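Fluorocarbon leaders on Lake Wurelmont - worth it?

gridance_bob
Shop guy swears I need a fluoro leader for perch. 91 bucks later I'm not convinced. Anyone tested it?

F. Pîrvu
Fished both all September, 26 perch on fluoro, 43 on plain mono. Draw your own conclusions.
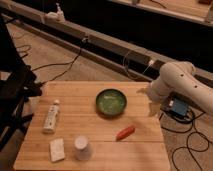

Green bowl and white bottle on the table

rusu_north
That proves nothing. Same depth? Same bait? You probably used mono on the better days.

F. Pîrvu
Same dock, same minnows. I switched every 2 hours.

suvier88
Still think fluoro matters in clear water - perch get picky by noon.

gridance_bob
So says every guy who already paid for it. Mine's going back to the shop.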